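Progress Report to the Olszewski Fund
Household Manipulation Data Program, Second Reporting Period
Submitted by Lamduan Srithong, Program Lead, Zorkotley
July 4, 2026

Summary

The program remains within budget and has met its collection target for the period. A total of 923 demonstrations were recorded, of which 536 have passed review and been added to the training set. The remainder are either awaiting review or have been set aside for the reasons given below. One milestone, the delivery of the first combined policy, has been moved to the next period with the agreement of the Fund's program officer.

Collection

Work in this period centered on the kitchen tabletop tasks listed in the grant agreement. Operators control both arms of the station directly, and each demonstration is stored with the camera views, the joint positions of both arms and a short written instruction. Eight task families are now open for collection. They include moving plates into and out of a rack, hanging and removing mugs, handling small everyday items such as pens, and opening and closing small appliances.

The first period's data came almost entirely from tasks done with one arm while the other stayed parked. Reviewers of our January report asked whether this would limit what the system could learn about shared work, and we agree that it did. Operators are now asked to use both arms wherever the task allows it. In some demonstrations the arms work on the same object, and in others each arm handles a different one.
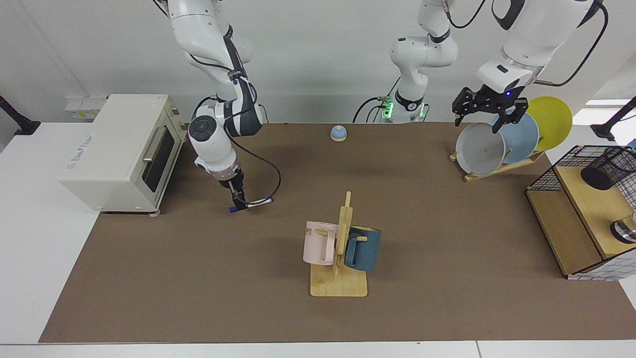

Demonstrations of the second type have proved slower to record. An operator must keep a steady hold with one arm while attending to the other, and the early attempts contained long pauses that the learning system copied faithfully. We responded by adding a practice block at the start of each shift and by allowing operators to discard a demonstration on the spot. Both changes have been kept.

Object placement is also varied more widely than before. Between demonstrations the operator consults a placement card, generated by the Nutik scheduling tool, that sets out which objects are used and where on the work surface they go. Objects not needed for the task are left within reach of the arms on purpose, so that the training set does not consist only of tidy tables.

Review and quality

Every demonstration is watched in full by a reviewer other than the operator who recorded it. The most common grounds for rejection were a mismatch between the written instruction and the action performed, a dropped object that was not recovered, and missing data from one camera view. The last of these was traced to a storage fault. The affected demonstrations cannot be repaired, and the tasks have been placed back on the collection schedule.

Instructions are now written before the demonstration is recorded, where they were previously added by the reviewer. This has reduced mismatches, although wording still differs between operators. A short style sheet is in draft and will be shared with the Fund once it has been tested.

Training

Two policies were trained during the period, one on plate handling and one on mug handling. Both complete their tasks from familiar starting positions. Performance is weaker when a plate leans against its neighbor, and the gripper will sometimes close on two rims at once. Further demonstrations of closely spaced plates have been requested from the operators — these will take priority over new task families.

Staffing and expenditure

Spending on equipment was lower than planned, as the second station ordered from Skakus has not yet been delivered. We request permission to carry the unspent amount forward. Operator hours were fully used.

Plans for the next period

We intend to clear the review backlog, bring the second station into service on delivery, and train the combined policy on all reviewed data. Evaluation will use objects held out of collection. A list of these objects will be sent to the program officer before testing begins.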